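Cupboard door drops when opened

Bernley31
09/09/2023
Left door on an office cupboard has dropped and rubs at the bottom. Cup hinge at the top. Adjust, or replace the pair?

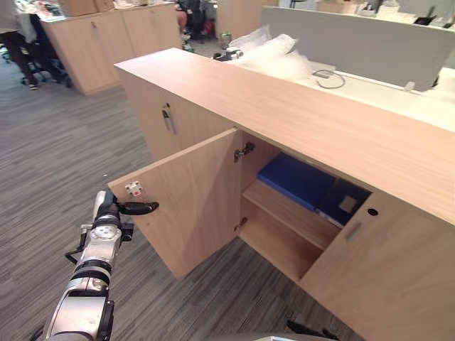 Guton_Tan
Adjust first. Slacken the fixing screws at the plate, lift the door, retighten. The upper hinge is a cup type, but the lower one looks like a smaller fitting, so check they match.

pmarquez
Disagree - replace both. Mixed hinges never hold.

Bernley31
Adjusted, 15 minutes. Clears the carpet now.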